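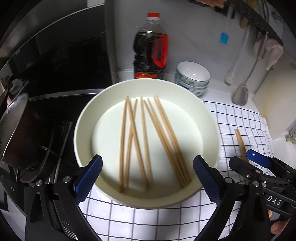 One of the Coste testers asked whether a pair has to match in length before it counts as a pair. It does not. Any two chopsticks picked up for the same place setting are logged as a pair, and leftovers are logged as singles.

Drudovel Table Setting Notes, README

Contents
1,246 records of chopsticks, plates and condiments on kitchen counters and tables. Of these, 357 involve chopsticks on a plate — the rest are bowls, bottles and cloths.

Files
items.csv: one row per object
settings.csv: one row per table, with cloth pattern and plate shape
notes.txt: free text, uneven

Known problems
Crossed chopsticks were entered twice in some 12 rows. The October pass fixed the Bikeo tables but left the Lornus ones alone. Plate color is blank wherever the cloth and plate were both white — fill it in from notes.txt.

Version 2, 23 December 2023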